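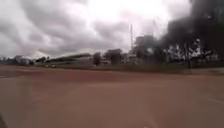

Sky with smoke over the tree line, right side.

Flullix Weather Diary Corpus

Short daily weather notes typed up from handwritten diaries kept in and near Clanden. Each entry gives what the writer put down about cloud, wind and rain, with the spelling left alone.

Contents

entries.csv — 1000 entries, one per row
writers.csv — 88 writers, by code only
places.csv — place names as written, with a modern form where known
notes.txt — remarks on hard-to-read pages

Fields in entries.csv

id, writer, month, place, text, cloud_word, wind_word, unsure

The cloud_word field holds the first word or phrase the writer used for the sky ("dull", "mackerel", "heavy"). It was not mapped to any standard cloud type. The unsure field is 1 when the typist had doubts about the reading. 252 rows are marked this way, most of them from the Dahlgren notebooks, where the ink has faded.
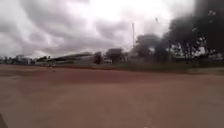 Can the entries be used to work out rainfall totals?
Only 201 entries give an amount, and the writers used different gauges, so totals from this set would not mean much.

Known problems

February is thin. Two writers used "do." for ditto and we left it as is, so check the row before. Wind words in the Gokberg pages may refer to the day before — the writer was not consistent.

Splits

None supplied. If you make your own, split by writer, as people repeat their own phrases a lot.

Contact

Dima Shboul keeps the files. Send corrections with the entry id and the reading you suggest.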